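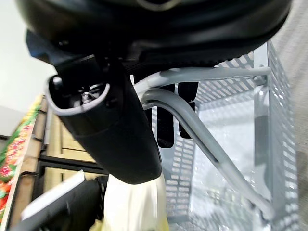 Wrist camera view over the basket, shelf bay at left.

Wullbridge Retail Handling Project
Minutes of the methods meeting, May 23, 2022

Present: the Wullbridge and Prellberg groups. Cattaneo joined by phone for items 2 and 3. Apologies from Milach.

1. Minutes of the last meeting
Agreed, with one correction. The February trials were run at Prellberg, and the earlier minutes had them at Wullbridge.

2. Wrist view against overhead view
Wullbridge reported on the comparison. Two policies were trained on the same 4,000 demonstrations, one with the wrist view only and one with wrist and overhead together. On the basket task the wrist-only policy failed in 34 trials and the combined policy in 45. The number of trials was the same for both.

Prellberg asked if the overhead camera had been moved between collection and testing. Wullbridge said it had been taken down once for cleaning and put back by eye. It was agreed that the result should not be quoted outside the project until the test is repeated with the mount fixed.

Cattaneo said the basket handles matter more than the camera. They cross the opening and the fingers have to go past them -- a policy that has only seen the handles lying one way will do badly when they lie another. Wullbridge will sort the failures by handle position before the repeat.

3. Labelling of failures
There was a long discussion of what counts as a failed place. At present an item resting on the basket rim is marked as a success by Prellberg and a failure by Wullbridge. Agreed: failure, in all cases. Prellberg will go back over its February labels.

Soft items are still a problem. Bags sag after release and the annotators do not agree on when the place is finished. Agreed to wait 2 seconds after the fingers open and label what is there then.

4. Shelf layout
Milach had asked in writing for the shelf stock to be changed between sessions. Supported in principle. Prellberg pointed out that this would make the repeat in item 2 hard to compare -- left until the repeat is done.

5. Actions
Wullbridge: fix overhead mount, sort failures, repeat test.
Prellberg: relabel rim cases.
Cattaneo: send note on handle positions.

6. Any other business
None. Next meeting to be arranged by email.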